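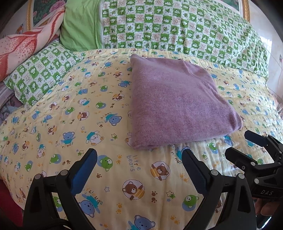 Svenja Haberkorn
Community member, Household and Laundry section
20/12/2020

How to remove the smell of old cupboard from wool blankets without the washing machine?

Good evening to all. I have taken over two wool blankets from my aunt, from her house in Arkusthorpe. They were lying in a closed cupboard for many years and they smell of it very strongly, a bit like a cellar and a bit like mothballs. There are no stains and I found no holes.

The label says dry clean only, but the shop in our town asks 32 for one blanket, and I am not sure the smell would be gone after. I have already hung them on the balcony for two nights. It became a little better, but when the blankets are in the warm room the smell comes back.

I read about vinegar and also about baking soda. Can I use these on wool, and in which order? I do not want that the blankets become hard or smaller. I have no garden, only the balcony, and it is rather damp at the moment.

Martti Miettinen
Regular contributor

I had the same problem with blankets from our summer cottage. Please do not put baking soda on wet wool, it is alkaline and wool does not like it. Dry is all right for a short time, but it is a lot of work to get the powder out again, so I prefer vinegar.

What I do: mix 200 ml of white vinegar with the same amount of cold water in a clean spray bottle. Use the clear kind, the brown one can leave a mark. Hang the blanket over two lines or two chairs, so that air can go between the sides. Spray from an arm's length, only a light mist. The wool should feel a little cool but never wet. Try it first on a corner and let the corner dry, in case the colour is not fast.

Then leave it for 8 hours with a window open. It will smell like salad in the beginning – this goes away when the blanket is dry. Turn it and do the other side the next day. With mine I had to repeat everything three times, and the mothball smell was the last one to leave.

If the balcony is damp, do it indoors. Damp air brings the cellar smell back into the wool, and I think this is what happened to you. Wait for a dry, cold day if you want to hang them outside.

Also clean the place where you will keep them. I wiped our shelves with the same mixture and left the doors open overnight.

Traian Roman
New member

Just wash it cold with wool programme, I do it always and no problem. Label is only for the company to be safe. Skastico wool soap is good, the small bottle.

Mafalda Meireles
Regular contributor

I would be careful with the advice of Traian. Some blankets survive the wool programme and some come out like a carpet. My mother-in-law lost a very nice one in September in this way, and it was also on cold. The problem is the movement as well as the temperature, and a big blanket becomes so heavy with water that it stretches when you lift it.

The method of Martti is good. I would add one thing for the mothballs. Put the dry blanket in a large box with an open bowl of baking soda or ground coffee next to it, so the powder does not touch the wool. Close the box and change the bowl after one week. Coffee works faster for me, but then you have the coffee smell for some days, and not everybody likes this.

Before all of that, brush the blankets well with a soft clothes brush, always in the same direction. Old dust keeps a lot of smell.

Svenja Haberkorn

Thank you very much, Martti and Mafalda. I brushed the first blanket today and I was surprised how much dust came out. Tomorrow I will try the vinegar on one corner. The second blanket has a satin border, does anybody know if the spray can make spots on satin?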